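# Reimbursement for a shared desk and furnishings after a mid-lease room change

Posted in Lirkanport Tenant Help, under Deposits and Furnishings
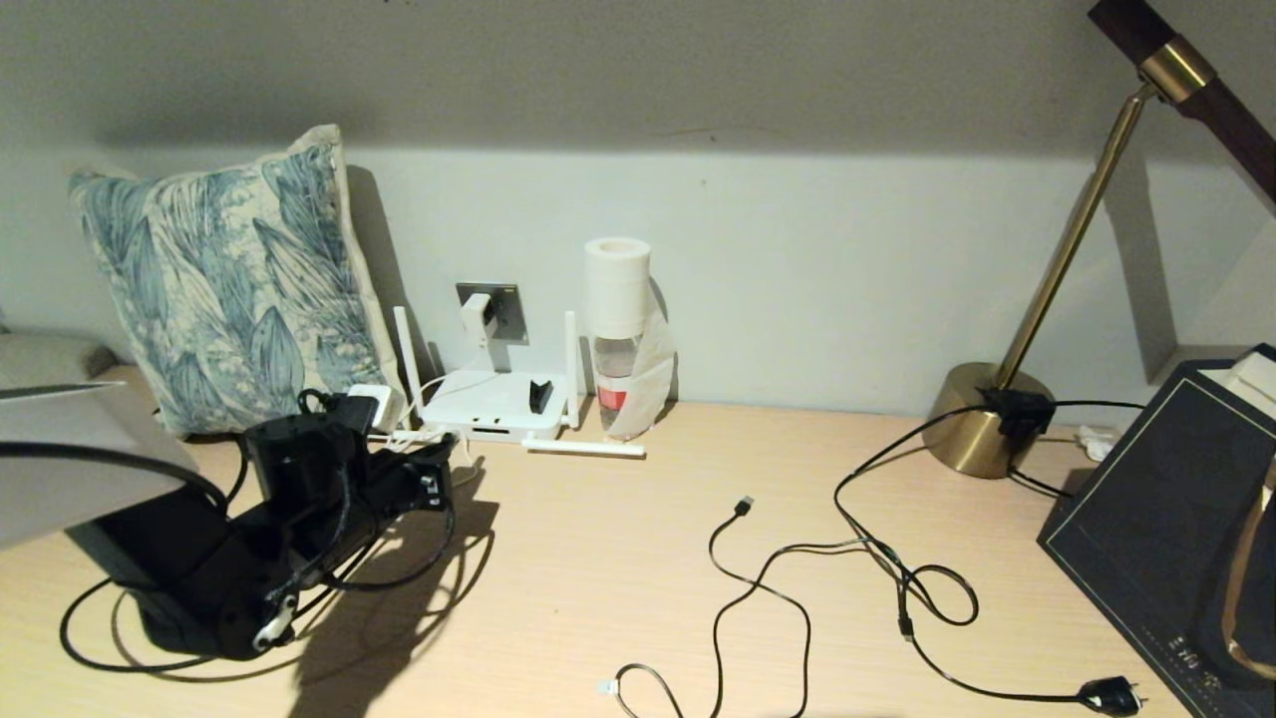 *Desk and leaf-print cushion, furnished room.*

**Futthorpe_Unit_Holder**

I am seeking guidance on a furnishings charge. I rent a furnished room in a building managed by Abeysekara Residential in Lirkanport. In December I was moved from one room to another on the same floor at the request of the management office, and I signed a short room change form at that time. The form states that "all furnishings transfer with the tenant's responsibility." It does not include a list of items.

I have now received a statement for $145 for the desk in the first room. The office reports surface wear near the front edge. I did not receive an inspection report when I left that room, and another tenant moved in the same afternoon. My original deposit was $1000, and the statement says the charge will be taken from it, together with a cleaning fee that has not yet been set.

I would like to know whether the management office may charge for furniture in a room that I no longer occupy, and whether I should respond before the cleaning fee is decided. My lease refers to a "furnishings schedule," but I have never been given a copy.

**Harborside Lease Desk**

The first step is to request the furnishings schedule in writing. If the lease refers to a schedule, that schedule is normally part of the agreement, and the office should be able to produce the version in effect on the day you signed. Ask at the same time for the following:

- the move-in condition report for the first room
- the inspection report made when you left it
- any repair estimate or receipt for the desk
- a signed copy of the room change form

You may dispute the $145 now. There is no advantage in waiting for the cleaning fee, and some leases set a short period for objecting to a statement. Your letter should identify the charge, state that you dispute it, and give your grounds in plain terms. The lack of an inspection before the next tenant moved in is your strongest point and should appear in the first paragraph.

Ordinary wear is usually treated separately from damage. Light marks on a desk used daily would often fall under ordinary wear, although the wording of your lease and the local rules will control. Send the letter by a method that provides proof of delivery and keep a copy.

**flimier_row_tenant**

Same management company, Flimier Row building. They tried to hold $915 of my $1000 and most of it came back after I asked for receipts. It took two letters. I would not sign anything else with the word "transfer" in it.

**Second Floor Records**

I agree with the first reply, with one addition. The sentence quoted from the room change form is unclear. It could mean that your responsibility for the first room ended and responsibility for the second room began, or that both continue. Ask the office to state in writing which meaning it applies. Unclear language in a form prepared by the landlord is often read in the tenant's favor, but you should confirm this with the county housing office before relying on it.

Please also complete a condition report for your present room, even if the office does not supply one. A dated list with your signature, delivered to the office, is acceptable. Include the desk, the bed frame, the window coverings and the door hardware, and note any existing marks.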